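Anikó Vida answers the door of the Fenetgate office herself and apologizes for the coffee before I have tried any. She wants to talk about meetings, specifically about getting rid of them. I have heard this pitch before, from other people in other towns, and I tell her so on the stairs.

"Good," she says. "Then I can skip the first ten minutes."

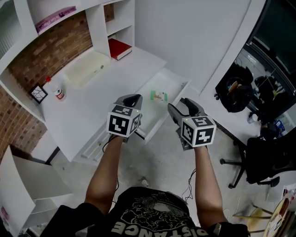
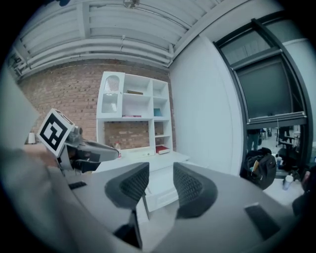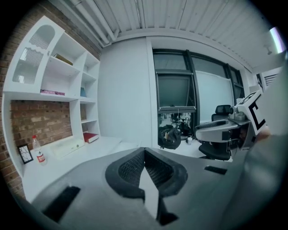 *Handheld grippers, in all three pictures.*

Fenetgate sells a method called Brosis. It comes as a binder, a set of online lessons and a visit from Vida or her business partner, Aivar Luik. A company that signs up agrees to hold no meeting longer than 15 minutes and no meeting at all before noon. Everything else is supposed to be written down, in short notes that anyone in the company can read. The price for a mid-sized firm is more than I paid for my car.

I ask what a customer gets for that money that they couldn't get by canceling a few meetings on their own.

"Permission," Vida says. "People know their Tuesday meeting is useless. They've known for years. They won't cancel it, because the person who set it up is sitting across from them."

So she is selling permission.

"I'm selling somebody to blame. If it annoys your boss, it was the consultant."

That is a more candid answer than I expected, and I write it down. I also point out that it says nothing about whether the thing works. Vida opens a laptop and shows me a chart from a furniture wholesaler, Kocabaş, where hours spent in meetings fell by 44 percent in the first season. The line goes down very nicely. I ask who measured it.

"They did. From their calendars."

And did anybody measure the hallway conversations, or the phone calls, or the time spent writing all those notes?

She closes the laptop. "No."

I had already spoken to someone at Kocabaş. Dénes Orbán runs the warehouse side and has been there long enough to remember when the firm had one loading dock. He was friendly about Brosis and not very impressed by it. "My calendar is beautiful now," he told me on the phone. "You could hang it on a wall. But I've got 300 notes I haven't read, and if I want to know what the sales people are doing, I walk over there and ask. That's a meeting. It just doesn't have a name."

I read this to Vida from my notebook. She listens with her chin on her hand.

"Dénes is right about the notes," she says. "We told them two a day for each department. They went wild."

Doesn't that suggest people need to talk about the same amount whatever you do to the calendar?

"It might. I think some of it goes away. If you have to write a thing down, you find out pretty fast that you had nothing to say."

I tell her I have read plenty of long notes by people with nothing to say, and have written a few. She laughs, but she doesn't really answer.

Luik joins us a little later with a plate of rolls. He used to be a school administrator, and he talks about meetings the way some people talk about a bad landlord. He once sat, he says, through a two-hour discussion of a parking lot that the school did not own. When he left that job he swore off conference rooms, and it seems to me that Brosis grew out of that oath more than out of any study. I ask if that's fair.

"Sure," he says. "Where else do ideas come from? Somebody gets fed up."

The trouble is that the binder doesn't put it that way. The binder says "proven." I ask him what proved it. He looks at Vida, and Vida looks at the rolls.

"That word is coming out of the next edition," she says.

When?

"November."

Of the firms that have taken on the method, five were willing to be named to me, and two of those have since dropped it. One is Deva, a small maker of bathroom fittings. Margit Eklund, who handles its accounts, says the rule about mornings was the first to go. Their suppliers call early. "You can't tell a man with a truck that you don't talk before lunch," she said. Deva kept the 15-minute limit for a while and then quietly stopped looking at the clock. She doesn't regret the money, though she also wasn't the one who spent it.

There is one thing in the method's favor, and I should report it. Tímea Barta, a designer at Deva, misses it. She has a bad time in groups. She is interrupted, and then she goes home and thinks of what she should have said. For the months Brosis was in force, she could put her objections in a note and people had to read them. "I changed two products that way," she told me. "I haven't changed one since."

Vida hasn't heard this before. She asks me to repeat it, then asks if she can use it in the brochure. I say she will have to ask Tímea Barta.

"You still don't buy it," she says.

I say I buy that meetings are mostly bad. I don't see that a binder fixes them, and I would want to see numbers gathered by somebody who isn't being paid for the result. She says numbers like that cost money. I say so does the binder.

Luik checks his phone and stands up. They have a call with a client at three, and it was supposed to be short, but the client has asked for an hour.

"Are you going to give it to them?" I ask.

"They're a new client," Vida says, and goes to find her headset.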